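Smudges and scuffs on a glossy black board, what removes them?

Posted in Surfaces & Finishes, 1st July

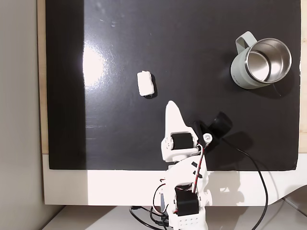 Details

The surface is a large glossy black board with a narrow strip of pale wood down each side. Under the light it shows faint scuffs, small smudges and dust specks. I keep a steel-lined mug on it, plus a small white block. A dry paper towel moves the dust and leaves the smudges. I don't know whether the gloss is lacquer or acrylic. Is there a method that is safe for both?
Tùng Văn

Savell

Treat it as acrylic until proven otherwise. That rules out ammonia glass cleaner, acetone and alcohol.

Clear the board first. Lift the mug, don't slide it. Unglazed ceramic feet and bare steel bases will both mark gloss black.

Remove the dust without pressure, using a blower or a very soft brush. Paper towel is abrasive enough to leave fine lines and should not be used again. Then mix one drop of dish soap into 225 ml of lukewarm water, dampen a clean microfiber cloth, and wipe in straight overlapping passes. Keep the cloth off the wood strips. Water that gets into the joint can lift the edge. Dry at once with a second cloth.

Check the result with a lamp held low to the surface. Whatever is still visible is a scratch and needs plastic polish. Test the polish in a corner and wait 8 hours before doing the rest.

Grivovard

car wax. works on everything

Tidberg

I would skip the wax. It fills fine scratches for a few weeks and then shows every fingerprint. Soap and water as described by Savell is correct.

For the mug, use a cork or felt coaster. I have had a gloss black desktop since May of last year and the only new marks are where the coaster wasn't. If the glare is what bothers you, move the lamp before you polish anything. Light reflecting straight off a black gloss surface will exaggerate marks you would not otherwise notice.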